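Plellstead shop trims downtime on two-arm cell

The two-arm cup handling cell at the Plellstead training shop is back on its regular schedule after a refit led by technician Oliwia Walczak. Both arm bases were unbolted, cleaned and torqued again, and the grippers got new finger screws.
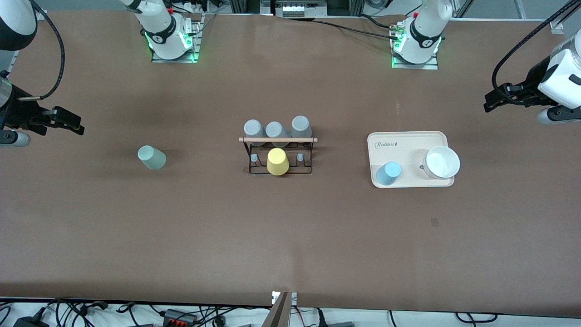
The cell's two arms, with cups, a drying rack and a tray on the table.

Walczak said the cell had run 2,691 cycles since May. The refit took 3 days and cost $285 in parts. Atif Jadoon, who keeps the log, now checks finger alignment every 124 cycles and wipes the wrist camera lens at the same stop.

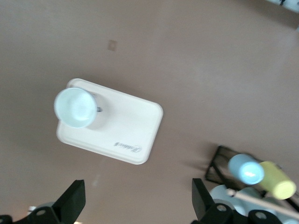 Do the arms have to be recalibrated after a finger change?
Only the arm that was worked on. Jadoon runs the short routine and enters the result in the log.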